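Home | About us | Courses | Prices | Contact

About Pratemholm Language School

Pratemholm is a small evening school for adults who need a new language for their work or their family. 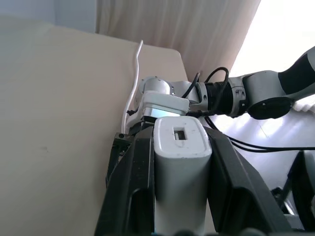
Sabina Bednárik opened it with one classroom and 5 students. Today we teach Polish, Japanese and Slovak. Each lesson takes 90 minutes, and on Friday there is a free conversation hour - beginners are also welcome. Yasuo Kamata leads the Japanese groups. For questions about levels, please write to Nikola Rutkowska.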